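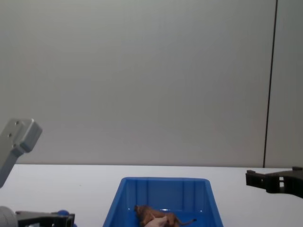

Materials and Finishes Desk, Ustdale Building Review

Leaving a gap: how panelled walls cope with damp air

Wall panels change size. Boards made from wood fibre take up moisture from the air in a wet season and give it back once the heating goes on, and the width of each board follows. The movement is small. On a long wall it adds up, and if the boards are butted hard together the result is a raised edge or a bowed face.

Fitters in Ustdale have dealt with this in different ways. The older practice was to fill every joint, sand it and paint over the top. The paint film usually cracked along the line within a winter or two, and a ragged crack is harder to put right than a clean joint. Most now leave the joint open and accept the line.

Boards should stand in the room where they will be fixed for 14 days beforehand, laid flat on battens with air on both faces. Stacking them tight defeats the purpose, as only the outer boards adjust. At the Gosent works, where the store is held at 51 per cent relative humidity, boards are also turned once during this period. Deliveries made in June tend to arrive damper than the store and are kept back for longer.

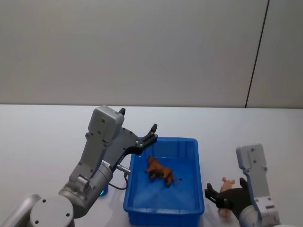
Setting out the joints

Joints are set out from the middle of the wall so that any narrow strip falls at the end. Atanasov, which supplies most of the local trade, sells its 9 mm board in widths of 1000 mm. A strip at one end is common, and it should be fixed on its own battens so that it can move separately from its neighbour.

The batten behind an open joint is painted dark before fixing. Left pale, it shows up unevenly through the gap under side lighting. Screws go through slotted holes and are backed off slightly after tightening.

The Vuda clip removes the need for face screws. It costs more, and it requires a flatter wall behind than many older buildings can offer. 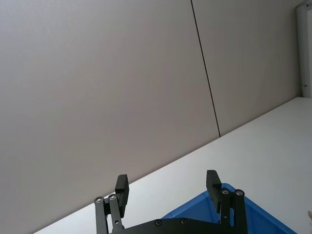
A thin dark line between panels, running down to a white worktop.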